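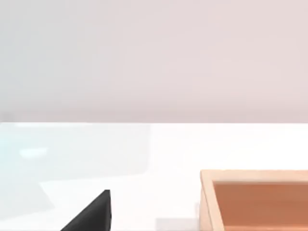

Simulator view from the wrist camera: one gripper finger and the wooden tray on the white tabletop.

The Barcombe Robotics Laboratory held its open day this month. We thank all who attended. This thread gives a short account of the demonstration for those who could not join us. (1/11)

Visitors were received in groups of up to 30. Each group spent time in the simulation room first and then moved to the workshop floor, where the physical arm is installed. (2/11)

The simulation room was presented by Pavithra Krishnan, who leads our work on tabletop handling. Her team builds each task in software before any motor is switched on. The tray task shown at the top of this thread is the one most groups saw. (3/11)

The setting is kept plain on purpose: a pale wall, a white table, a shallow tray. Pavithra explained that a plain setting is used in the first stage of training. Patterned surfaces and crowded tables are added in later stages. (4/11)

Several visitors asked about glare. The simulated tabletop is glossy and reflects light strongly, and in the view above there is a bright streak on the left side of the table. Reflections of this kind can mislead a vision system, and the team would like to meet the problem in software first. (5/11)

The control software, Mastance, was developed at our Gakville site. During the open day it ran 669 simulated trials of the tray task. The full log will be shared with our partner schools once it has been checked. (6/11)

A question from the afternoon session: why place the camera so close to the gripper? The close view helps with the last part of a movement, when small errors matter most. The drawback is that the camera often sees only part of an object. A second, fixed camera is used for the wider view - visitors saw both feeds in the workshop. (7/11)

On the workshop floor, the arm we call Meng repeated the tray task with a real table and a real tray. It was run at reduced speed for the public sessions. Guests stood behind the yellow line and were asked to keep bags and coats off the benches. (8/11)

Meng did not complete every attempt. On 3 occasions the arm stopped short of the tray and had to be reset by the operator. These stops were caused by a force limit that we had set low for the day. We chose to leave the limit in place and to discuss the stops openly with those present. (9/11)

We received 32 written comments. The most frequent request was for more time in the simulation room, and the next was for printed notes in larger type. Both will be addressed at the next open day, planned for October. Questions about step-free access to the upper floor have been passed to the building office. (10/11)

Teachers who wish to bring a class may write to the Barcombe visits desk. Please state the age of the students and the size of the group. Morning visits begin at 9:30 a.m. and last two hours - there is no charge. (11/11)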